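May 16, 2025
By Trevor Naylor

Progress report to Stavden: small-table workstations, Bickerstaff site

This report covers the second work period under the furnishing grant. The work concerns the small yellow tables with rounded corners and the paper handling done on them. Delivery, layout and the first round of use are complete. The storage item is open and is carried into the next period.

Tables. Galtell delivered 18 tables against an order of 18. Two had damaged feet and were exchanged at no charge. The tops are small, and the original layout assumed that a file and a drink would both fit with space left to write. With the larger size of file this does not hold. The file takes up most of the top and in some positions hangs over the far side. Staff work around it by turning the file at a slight angle, which frees a strip along the near edge but pushes one corner past the side.
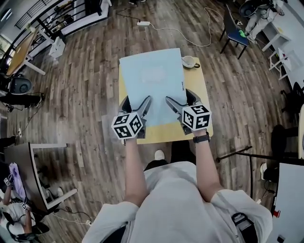
Large light blue item on a yellow table, with a white cup at the far right corner.

Cups are the main risk to documents. The far right corner is the usual place for them, and it is also where a large file comes closest when it is squared up. Three spills were logged in the period, all minor. Fledov has quoted for a clip-on cup holder that would sit outside the table edge. We have asked for one sample before committing to a full set.

Files. The grant paid for 1,000 large files and 1,000 labels. Almost 800 files are now labeled and in use. The remainder are held in the stock room in their delivery cartons. Labels are applied on the front, upper middle, so that they can be read when files are stacked flat. A change to the spine was considered and dropped — the spine is too narrow for the printed size.

Floor and power. Power strips remain on the floor pending the wall outlets. The electrical contractor has confirmed the work for August. Until then, tables are to be kept clear of the cable runs, and the layout drawing has been marked up to show this.

Spending. Tables and files came in within budget. The cup holders were not in the original plan and would be charged to the contingency line if approved. No other change to the budget is requested.

Open items for the next period: the Fledov sample, the shelving for finished files, and a decision on whether four of the tables should be paired to give a wider surface for sorting. A revised layout drawing will be sent with the next report.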